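Table Lamps: Cord Routing and Surface Care
Irnholm Household Notes, sheet 7
Last revised 25 April 2020
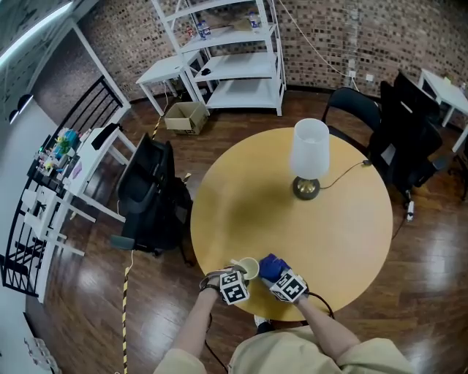
Round light-wood table with lamp set near the far edge; cord runs across the top to the right.

Lamp position
Set the base fully on the tabletop, clear of the rim. On a round table the cord should leave by the shortest line to the outlet. A cord that crosses the middle of the top gets caught under plates and elbows.

Cord
Unplug before moving the lamp. Lift by the base, never by the shade or the cord. Leave a small amount of slack where the cord goes over the edge — a tight cord transfers every knock at the plug directly to the base. Adhesive clips go on the underside of the top, 300 mm apart. Wipe the wood with alcohol first and allow it to dry. Do not staple.

Cups
Keep drinks on the side of the table opposite the cord. Pale rings on finished light wood are usually moisture in the finish and often fade within a day. Dark rings have reached the wood and need sanding.

Brass bases
Check for lacquer before polishing. Lacquered brass gets a damp cloth only; metal polish will cloud it. For bare brass, apply polish with a cotton cloth, working with the grain of the metal, and buff dry. Fit felt pads under the base. Replace them when they flatten, as grit collects in worn felt and scratches the top.

White shades
Fabric: soft brush attachment, lowest suction, top to bottom. Plastic or glass: remove, wash in lukewarm water, dry completely before refitting. Stay within the wattage printed on the socket.

See also: Sheet 8, Extension Cords (August revision)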